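Reporting the City, Week 6: Covering a death on the network

Handout to go with the lecture. Bring it to the seminar, where we'll be marking up your drafts of the Rarkent exercise.

Where we left off

Last week ended with the Drollatport tram depot and a 12-line police statement that managed to say almost nothing. Most of you filed 40 lines on the back of it. I would like to know where the other 28 came from, and so would a lawyer.

The first hour

A death on a railway reaches the newsroom as a delay. Someone is annoyed on a platform, then someone posts a picture of a stationary train, then the operator puts out the words "an incident". Until the police or the coroner's office confirm a death, you are writing about a delay. Makis Michailidis, who ran the night desk at the Kadesetti for 11 years, kept a card taped to his phone: WHO TOLD YOU, AND WERE THEY THERE? He'd point at it without looking up.

Things to settle before you file:
Has the family been told? Ask the press officer directly and write down the time of the answer.
Is the name from an official source, or from a friend's post?
Does "sources said" mean two people, or one person twice?
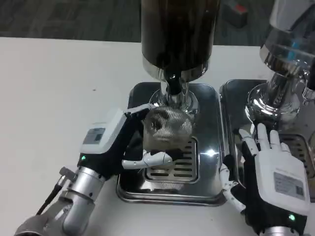 Fig. 1. Coffee grinder on its steel tray.

Trespass, and the word "prank"

Young people go on to tracks to paint, to film, to take a short cut home. Avoid "prank", "stunt" and "daredevil" in your own voice. They pass a verdict before the inquest has opened. "Tragic" adds nothing either; the reader had worked that out.

Leave out the route in. The first edition of the Tsolakis report gave the gap in the fence, the nearest street lamp and the hour the patrol went off shift. As directions go, they were excellent. Shazia Satti's commentary (in the reader, page 176) is good on how that paragraph got past three editors on a Sunday.

Going to the door

Once only. Say your name and your paper, say you're sorry, and ask if anyone would like to speak. If the answer is no, leave a card and go. Sitting outside in the car counts as staying.

Tributes online are public, but the person who wrote one at 3 a.m. may not have had your front page in mind. Ask first.

Reading for next week
Evangelista, J., the chapter on inquests
Győri and Tsakiris, "Naming the Dead" – skip the appendix, everyone does

Drafts to me by noon the day before the seminar. The February group asked whether noon was flexible. It was not.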